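Papers > Household Manipulation > Section 4

4. What the tidying task does and does not show

Claims that machines are close to doing household chores tend to rest on short tasks with a clear finish. Putting one object in a container is the usual choice. We use it too, and in this section we try to say how little it proves.

The set gathered at Mestdale holds 800 episodes of single-object tidying, all performed by people working with a pair of hand-held grippers. A person's judgement is therefore present in every one of them. When Najjar and Khalaf went through the episodes in September, they set aside 114 in which the object was re-gripped more than once. Those are the ones we would most like a trained policy to learn from, and they are the ones most often dropped before training.

A hairbrush is a harder object than it sounds. The handle is narrow, the head is wide, and the bristles catch on things. Where the brush is held decides how it can go into a small basket, and an arched handle over the opening leaves less room to come in from above. A person sorts this out without thinking. The Karam policy, trained on the full set, closed on the handle in most trials and then had no good way to turn the head.
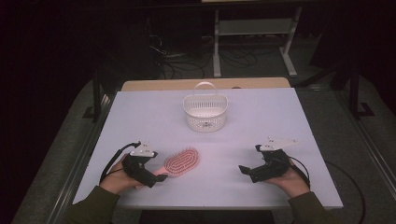
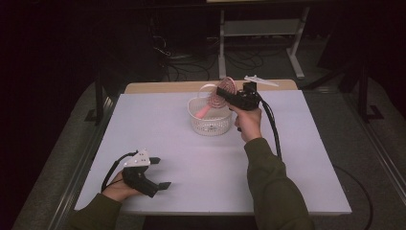
Figure 3. Hairbrush and basket task, performed by a person with two hand-held grippers. First panel: brush on the table, held in the left gripper. Second panel: brush in the basket, right gripper at its head.

Our scoring rule counts a trial as done if the object stays in the container after release. It says nothing about whether the object is lying well, or whether a second one would fit beside it. Under this rule a brush propped against the rim scores the same as one laid flat. Farah argued for a stricter rule and we now think he was right, but changing it would have made our results impossible to compare with the Trarkia trials.

Nor does more data seem to settle the matter. Going from 600 episodes to the full 800 gave no gain that we would defend. It may be that 2,000 would. We have not seen evidence for it, and a bathroom shelf holds a good many things besides hairbrushes.

Comments

Cuiping Shen: Did you score the 114 separately? I would like to see those before agreeing that data size is beside the point.

K. Chaiyaporn: We had the same trouble with combs on the Hirkari bench. The grasp was fine and everything after it was poor.

Fouad Najjar: @Cuiping, yes, they are in the appendix, second table.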